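Flullis to Open Repair and Spare Parts Center in Patgate

Owners of older household appliances will be able to order single parts, book repairs and attend evening classes under one roof

PATGATE, June 30, 2021 – Flullis, the household appliance repair company, today announced that it will open a repair and spare parts center in Patgate this November. The center will take over the former Kerr furniture showroom on Mill Street, a building that has been empty for two years, and will bring together the company's parts counter, its workshop and its customer phone line.

The Patgate center will stock spare parts for 206 models of washing machine, dryer, dishwasher and cooker, including many that are no longer made. Customers will be able to buy one part at a time, over the counter or by mail, with no account and no minimum order.

"Most of the calls we get are about something small," said Silvana Andrade, managing director of Flullis. "A switch has stopped working, or a door catch has snapped, and the person has been told the whole machine has to go. We want people to be able to come in with the broken piece in their hand and go home with the right one."

Until now, Flullis has run its workshop and its parts store at separate sites on opposite sides of the river. Parts needed for a repair were sent across by van twice a day, and a customer who called at the workshop to buy a part was often sent on to the other address. Both existing sites will close when the Patgate building opens. All current staff have been offered positions at the new center, and the company expects to hire seven more people before opening day, most of them for the workshop and the phone line.

What the center will offer

The ground floor will be given over to the parts counter and a drop-off point for repairs. Customers who do not know which part they need can bring the old one, a photograph of it, or the rating plate details from the back or inside the door of the appliance. Counter staff will look up the model and check the part against the maker's drawings where these are available. Where they are not, the company will use its own measurements, which it has been keeping since it began trading.

Repairs will be quoted before any work is done. The quote will list the parts and the labor separately, and it will remain good for 30 days. If the customer decides against the repair, the appliance can be collected or left for recycling. Flullis will charge a fixed inspection fee, and this will be taken off the final bill if the repair goes ahead.

Larger appliances will still be repaired in the home wherever that is possible. Home visits will be booked through the new phone line, which will be open on weekdays from 8 a.m. to 6 p.m. and on Saturday mornings. 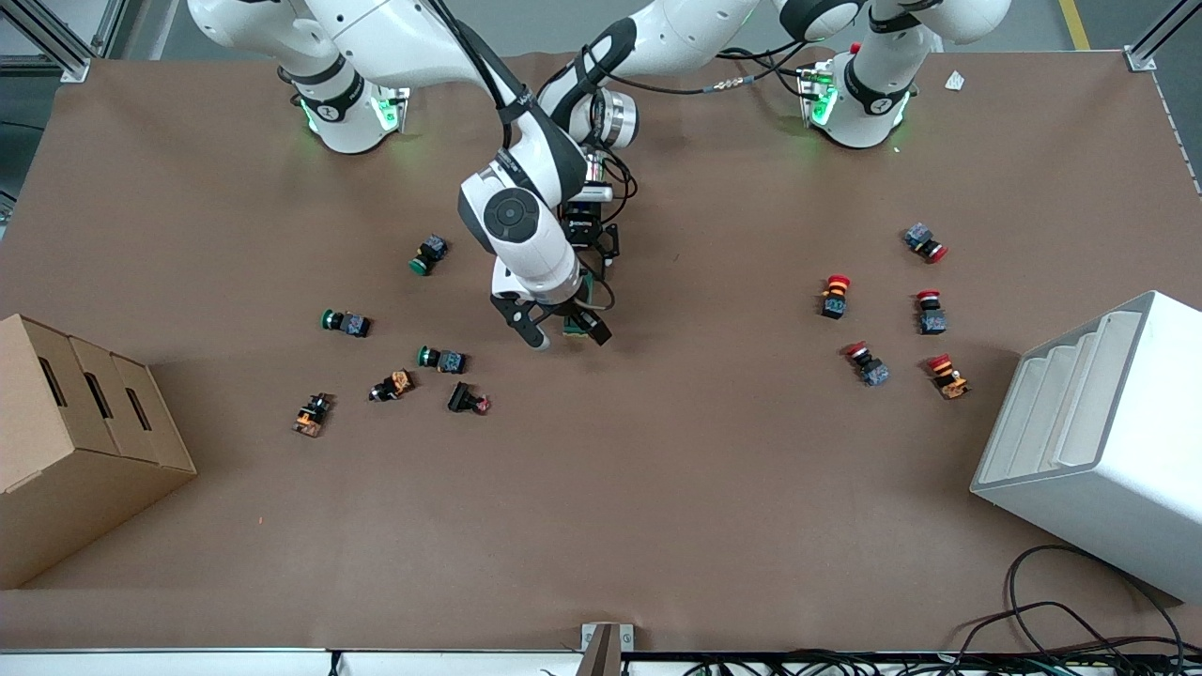 The company will also change the way it prices small parts. At present, a customer who orders a control knob or a push switch pays a handling charge that can be higher than the price of the part. From the day the center opens, the handling charge on all small parts will be dropped for counter sales and lowered for mail orders. A full price list will be posted at the counter and on the company's website.

"People would phone up, hear the handling charge, and decide to leave it," Andrade said. "I understood why. It was hard to defend paying more for the envelope than for the thing inside it."

Returns will be simpler as well. Any unused part can be brought back within 60 days for a refund, with the receipt, even if it has been taken out of its bag. Parts that have been fitted cannot be returned unless they are faulty.

A guarantee on repairs

All repairs carried out at the Patgate workshop will come with a 12-month guarantee covering both the replaced part and the work. The current guarantee covers the part for 12 months and the work for three. Repairs made before the center opens will stay under the old terms.

The guarantee will apply to used parts too. Flullis takes working parts from appliances that have been scrapped, tests them, and sells them at a lower price when a new one cannot be found. Used parts will be clearly marked as such on the shelf, on the quote and on the receipt, and no used part will be fitted without the customer's agreement. Heating elements, power cords and door seals will be sold new only.

Evening classes

A training room on the upper floor will hold evening classes for people who want to carry out simple jobs at home. The first set of classes will cover cleaning filters and drain pumps, replacing door seals, finding a model number, and knowing when a job should be left to a technician. Each class will last two hours and will be limited to 12 people. No class will involve work on gas appliances or on microwave ovens.

The classes will be taught by workshop staff. Printed notes will be given out at the end of each one, in large type on request. A place will cost the same as the inspection fee, and anyone who attends can use the price of the class toward a repair within the following six months.

The room will be available during the day to schools and community groups in Patgate free of charge. Bookings for daytime use will be taken from the opening date.

The building

The Mill Street showroom was built for Kerr as a furniture store and has wide doors at the back, which will be used for deliveries and for bringing in heavy appliances. Work on the building will begin in July. The roof will be repaired, the front windows replaced, and the upper floor fitted with new lighting and a kitchen for staff. An elevator will be put in so that the training room can be reached without using the stairs. The Kerr sign above the side entrance will be kept and repainted in its original colors, following requests from local residents.

There will be parking for customers at the rear of the building, with four spaces next to the drop-off point reserved for short stays. The number 7 bus stops outside.

Construction noise will be limited to the hours between 8 a.m. and 5 p.m. on weekdays. Neighboring homes and businesses have been sent a letter with the work schedule and a phone number to call with any concerns. A single lane of Mill Street will be closed for two days while the windows are delivered, and the dates will be posted on the building at least one week ahead.

New stock system

The move will include a new stock system, called Tilura, that will show the same information to the counter, the workshop and the phone line. Under the present system, each site keeps its own list, and the lists are matched up at the end of the day. Staff have sometimes sold a part at the counter that had already been promised to a repair.

Tilura will be put into use at the existing parts store in September so that problems can be dealt with ahead of the move. Customers may notice slower service during the first week. Orders placed by mail in that week may take up to two extra working days to be sent out.

Once the system is running, customers will be able to check on the company's website whether a part is in stock and reserve it for collection. Reserved parts will be held for five working days.

Dates for customers

The existing workshop will accept its last appliances for repair two weeks before the new center opens. Anything not collected by closing day will be moved to Patgate at no cost, and owners will be contacted by phone or letter. The parts store will stay open until the evening before the move. Mail orders will continue throughout, although orders placed during the moving weekend will be sent out the following Tuesday.

The company's phone number and email address will not change. Gift cards and credit notes from either of the old sites will be accepted at the new counter.

On opening day, the first 300 customers will be able to have the plug and power cord of one small appliance checked free of charge. Items should be clean and light enough to be carried by one person.

Jobs at the new center will be advertised from August on the company's website and in the window of the Mill Street building. Experience with appliances is required for the workshop positions. Training will be given for the phone line and the counter.

About Flullis

Flullis repairs household appliances and sells spare parts to homeowners, landlords and independent repair technicians. The company is privately owned and is managed by Silvana Andrade.

Media contact

Press Office, Flullis
Interviews with Silvana Andrade and visits to the Mill Street building can be arranged on request through the press office.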